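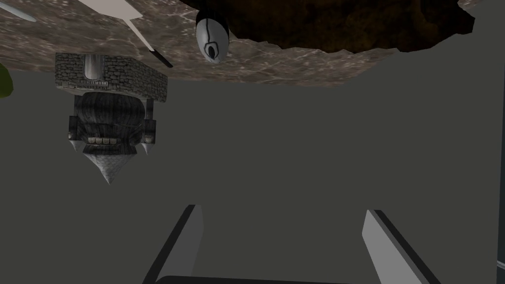 Guides > Plestitent > Setting Up > 3. Getting the Inner Tent Hung

Okay, so the poles are in and the outer is standing. I do this part with a cup of coffee in hand, it's that easy once you've done it a couple of times!

1. Crawl in with the inner tent still in its sack. Shoes off, please (I've patched enough floors).

2. Find the red toggle. It goes in the back left corner, and everything else follows from there.

3. Clip the back row first, left to right, then the two sides. Leave the front row for last.

4. Peg the floor corners loosely. You'll want some slack in a minute.

Note: the older Plestitent has 9 toggles along the ridge and the newer one has 11. If you bought yours before October, you probably have the short ridge, and the spare loops just hang there doing nothing. Leave them be.

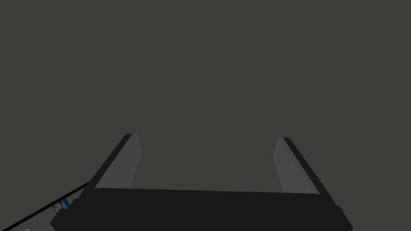 5. Now clip the front row and zip the door shut before you tighten anything. I skipped this once up at Gosomdale and spent the whole weekend fighting a door that wouldn't meet in the middle.

6. Go around the corners again and pull each peg out snug. The floor should lie flat, with no drum-tight seams.

Caution: never cook in the inner, even with the door open. And keep lanterns hung from the center loop only – it's rated for 300 grams, and the side loops are only good for 100.

If a toggle snaps, tie the loop on with a bit of cord for the night. Rostyslav Marchuk showed me a double half hitch for this and I've never gone back to ordering spares. Next up is the porch, see section 4.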